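Clamari - README

Notes for the plush-tidying set. Toys on the bed, toys in the basket, that's the whole activity. Written up fast by Edem Aryee, fixes welcome from Delia or Facundo.

Version of May 31, 2022. Replaces the January one - bin that, the folder names were wrong.

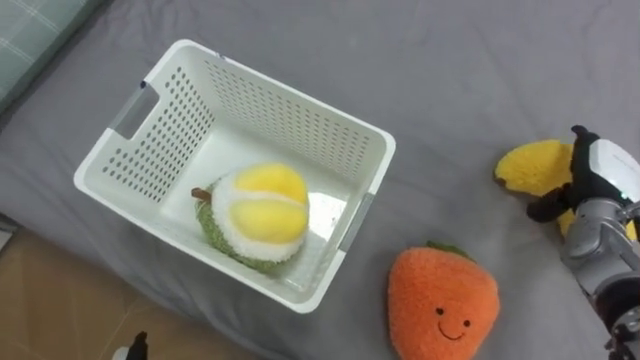 2 min read

What's in it

- 185 short episodes, one bedroom, one bed
- 16 more held back for checking, don't train on these
- labels in plain text, one line per toy

The things

Plush fruit and veg, all fuzzy, all with faces or leaves or some such. Durian is green with a white band and yellow lobes. Persimmon is orange with a green leaf cap and a stitched smile. Banana has a dark brown tip. Carrot too, see further on. Basket is white plastic, small round holes in the sides, grey handles at the short ends. Sheet is grey.

Labels

"in" = resting on the basket floor. "out" = on the sheet. "held" = neither, yet. Half in, half out goes down as "out" - Sebastián and I argued over this, he lost.

Persimmon and carrot got mixed up in the first pass becuase both are orange. Go by shape. Carrot is the long one with the short leafy top.
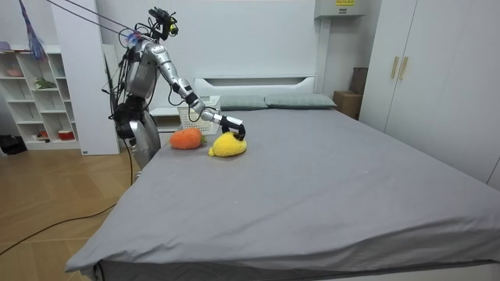

Carrot and a yellow plush, pillow end of the bed in the background.

Known problems

- glare on the white basket floor, can swallow pale edges
- tiny white specks on the sheet, not toys, leave unlabelled
- "yellow" on its own is no good as a name, durian has yellow on it aswell. Write the toy
- pillows and nightstand aren't labelled at all

To do

Agustina wants the basket outlines redrawn. 4 label files still use the old spelling "persimon". Search before you filter.

Contact: Edem Aryee, Clamari | © 2022 | Back to top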